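The Ferry to Vaddale

Wálter Ríos missed the four o'clock ferry and had to wait for the five. He bought a coffee and sat on his suitcase. He had not been back to Vaddale since May, when his father sold the boat.

Fredy Espinoza was working the ramp. He had gotten heavier.

"You here for the house?" Fredy said.

"For the keys. My sister wants it rented."

"Your father know?"

"He signed."

Fredy nodded and went to wave a truck aboard. The crossing took 60 minutes with the wind against them. Wálter stood outside the whole way – the cabin smelled of diesel, and a child was crying in it.

At the dock Fredy handed him an envelope. There were two keys in it, and a bill for the mooring, still unpaid.

"He said you'd cover that," Fredy said.

Wálter paid him in cash and walked up the hill. The front door stuck, as it always had. He put his shoulder to it, went in, and opened the windows one after another. Then he lay down upstairs with his shoes on and listened to the ferry going back.
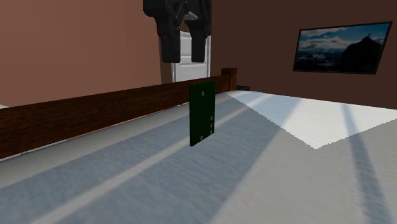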